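The Evaluation Period

The Plillov Garment Handling Service was offered to the Plasbridge Municipal Laundry in February, on the usual terms. The Laundry would provide a table, a power supply and its ordinary work. Plillov would provide everything else. At the end of the evaluation period the Laundry would submit a written opinion, and the service would be retained or withdrawn accordingly.

The opinion was assigned to the Office of Receipts, where I was then employed as second clerk. I had no knowledge of machinery. I was given a chair, a ledger and a copy of the Skinner Standard, which sets out in 50 articles the manner in which a garment ought to be folded. Article 30 concerns trousers. It assumes that trousers have a top and a bottom and that both can be found.

Shirts gave the service little difficulty. Towels gave it none. By the second week the ledger held more than 200 entries in my handwriting, nearly all of them the word "satisfactory," and I had begun to leave the chair for tea. Denim was introduced on the instruction of the Gralen depot, whose patrons wear little else.

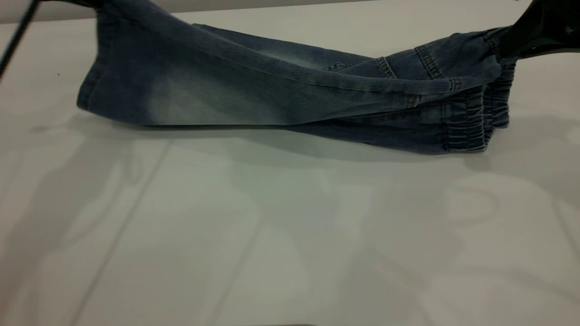
What does the service do when it cannot find the waistband of a garment?

It lowers the garment to the table, takes hold at a different point and lifts again, repeating this until the waistband is found or the attempt limit set by the Laundry is reached.

The Laundry had set no limit. The form provided a space for one, and the space had been left blank, as I later confirmed, by the Office of Receipts. The service accordingly continued. It lifted a pair of jeans, considered it, set it down and lifted it again by the other leg. At two in the afternoon the day shift departed. I remained, as the terms required that an officer be present while work was in progress, and work was plainly in progress.

It did not hurry. I have worked beside people who would have thrown the thing in the basket by then, and I include myself. Shortly before six it drew the legs straight, laid one over the other and made the two folds described in Article 30. I measured the result against the diagram. The left edge stood slightly proud of the right.

I wrote "satisfactory" and then, there being room on the line, "very." The supervisor returned the ledger with a note that the second word was not among the approved terms. I was asked to strike it out and initial the change. The ledger is kept at Plasbridge and may be inspected on request. The initials have not been added.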